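Rirkeck Kitchen Task Pack, version 2: review for lab buyers
Reviewed by Ishbel Innes
03/01/2024

Rirkeck sells the Kitchen Task Pack as a library of simulated rooms for testing manipulation policies before any hardware is ordered. We bought one seat in September and used it to plan the purchase of a single arm for household tasks. What follows covers the pack as a budgeting tool. Training performance is a separate matter and I have not tried to measure it.

Price and licensing

One seat costs $410 a year. The license is tied to a workstation, and moving it requires a support ticket. Our ticket was answered the next morning. There is no floating license, so a group with several people building scenes will pay for several seats. Jeanie Semple, who handles our purchasing, asked for a multi-seat discount and was quoted the list price.

The pack contains 68 room layouts. Many of them share cabinets and fittings with the counters rearranged, and a buyer expecting that many distinct kitchens will be disappointed. For reach studies the repetition is harmless. For testing generalization it matters more, and I would want a second source of rooms.

Setup

Installation took under an hour. Arm models load from the usual description files, and the base can be placed by typing coordinates or dragging. Dragging is imprecise. We typed.

Joint limits were imported correctly for both arms we tried. Gripper collision shapes were not: the importer wraps the fingers in a single convex hull unless told otherwise, which makes any narrow gap look impassable. The setting that fixes this is in the import dialog under Advanced and is off by default.

Use in planning

Our main question was where a fixed base would have to stand, and whether we needed to budget for a mobile one. Sink tasks decided it. A faucet lever set at the back of the counter makes the arm go up past the cabinet fronts, over the countertop and then down again with the fingers, and much of the reach printed on a data sheet is used up by that route.
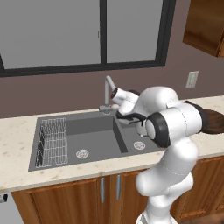 Baptiste Roussel ran the same lever task from six base positions and logged joint margins for each. Two positions were usable without running a joint close to its limit. Neither was good for the dishwasher. On that basis we moved the mobile base from the optional column to the required one and dropped a second gripper to pay for it.

The pack exports these runs as a plain table, one row per attempt, with base position, minimum joint margin and closest approach to any surface. This is the best feature in the product. I pasted the table into the purchase request and had no questions back about the arm size.

Weak points

Contact at small levers and knobs is crude. Fingers slip or stick depending on the time step, and I would not choose fingertip material from these results.

Water is not simulated. The faucets are articulated and nothing more.

The cost estimator, a spreadsheet bundled with the pack, covers arm, controller and mount. It leaves out guarding, spare fingers, electrical work and floor anchors. Skye Moncrieff added those lines by hand from our last installation. Use your own sheet.

Documentation is adequate for importing and thin for scripting. Several function names in the manual no longer exist.

Compared with Gunn

We also had a trial of the Gunn room builder. Its contact model is better and its scripting is properly documented, but it ships with no furnished kitchens, so every cabinet must be modeled or bought separately. A group with a 3D artist on staff should look at Gunn first. We do not have one.

Recommendation

Buy one seat if you are choosing an arm and a base for kitchen work and have not yet committed to either. If the hardware is already on order, the reach data comes too late to help the budget — wait for the next version and see whether the contact model improves. Renewal is automatic, and the cancellation box is on the billing page under Seats.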